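Ticket 1068: Damp reading in back room, dehumidifier keeps cutting out
Opened by: Gizella Szilágyi, Zomholm
Status: reopened

17th December, G. Szilágyi
Unit runs for 25 minutes and stops. Tank light on, tank nearly empty. Same as before the "repair".

Reply, Virley support, Tipene Bolger
Please empty the tank, refit it and leave the unit off for two hours. This normally clears the fault.

G. Szilágyi
Done twice. I doubt it ever clears anything. The float moves freely, so either the switch is bad or the light means something your manual doesn't mention.

Reply, T. Bolger
Could you confirm the room is above 9 degrees and send photos?

G. Szilágyi
It's 17 in there by my own thermometer. Your display says 2, and I don't believe it.
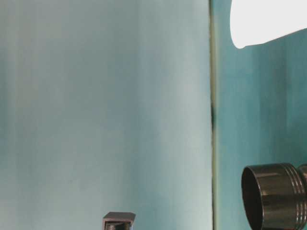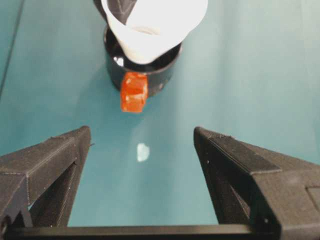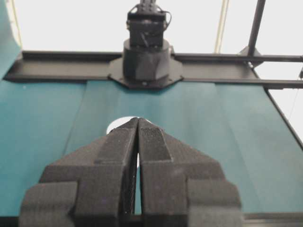 The humidity figure is no better. It said 80 per cent at breakfast and 41 at lunch with the door shut all morning. I've been told to look for staining on the walls before blaming the sensor, so go by the first photo: the big pale blue-grey surface is a bit streaky and uneven in tone, and a streak in the colour doesn't prove damp to me. I'd want a proper meter on it. Please send a new sensor board, not another reset procedure.

Reply, T. Bolger
Passed to Csenge Hajdu in parts. Board may not ship until January.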